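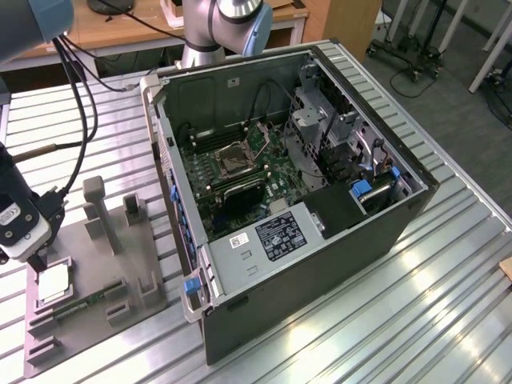

Avlow refurbished tower – review
Jul 25, 2024

I bought this one from Avlow in May for $164. It was sold as a bare system: case, motherboard and power supply, with no processor, no memory and no drives. I wanted a plain office tower that I could build up with parts I already had, and I didn't want to spend much time fighting the case.

Delivery took four days. The packing was fine, one box inside another. The outside has the usual light scratches for a used machine. Nothing was bent.

Case

The shell is dark, the inside is bare silver-gray metal, and it is heavier than a new budget case. With the side panel off and the tower lying down, you can reach nearly everything. Parts you are meant to touch are blue. There is a row of blue plastic clips along the expansion-card area, a blue release button by the front bezel handle, and a blue latch on the drive cage.

The clips are the best part. I had a card in and held down in under a minute. They are plastic and old, though, so push them slowly. I have snapped one on a similar machine.

The drive cage is tall and takes up a good part of the right side. It is solid, but I would measure before buying a long graphics card. Mine is a short one and it cleared.

Motherboard

The socket came empty, as listed. Check the pins under a bright light before you put anything in. Mine were good. The load plate moves without grinding and the frame closes flat.

The memory slots are easy to get at with the case on its side. I used two sticks from an Ostapchuk kit and both showed up on the first boot. Fan noise at idle measured 31 decibels on my phone – take that for what it is.

Power supply

It sits across the lower part of the case and has the full regulatory label, so you can read the ratings before you plan anything. Mine works and is quiet. The cables are bundled in black and were long enough for my two drives, but there is not much slack. Anyone adding more drives should plan on extensions. I got a pair from Dultico that fit.

Compared with the Eleck

I also own an Eleck tower of the same size. The Eleck has better airflow and looks newer. It also took me 14 screws to change a drive in it. For a machine I open often, I prefer the Avlow.

Complaints

No manual, no spare screws, and the seller's page did not list the board model. I had to write and ask, and the answer took two days.

Rating: 4 out of 5. I would buy another at this price, but not for more.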